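How a Web Series Gets Made

A web series is a show released online in short episodes. Most episodes of the series Trevau last 8 minutes. The script comes first. Writer Anjana Seneviratne finished the first season in 192 pages.

Building the set

A set is a place prepared for filming. It may be a real kitchen or a room built in a studio. Walls on a built set are often joined with screws so that they can be taken apart and moved.

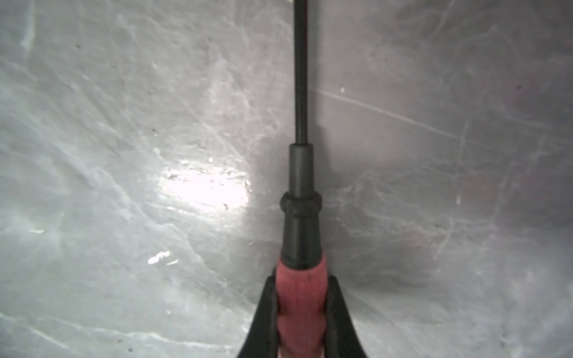
Filming

Each try at filming a piece of the story is called a take. The crew recorded 422 takes in March. Scenes are usually filmed out of order. All the scenes in one room are done together, even if they belong to different episodes.

Editing

The editor, Umut Çetinkaya, picks the best takes and puts them in story order. Music and sound effects are added next.

Words to know

Script: the written story, with every spoken line.
Crew: the people who work behind the camera.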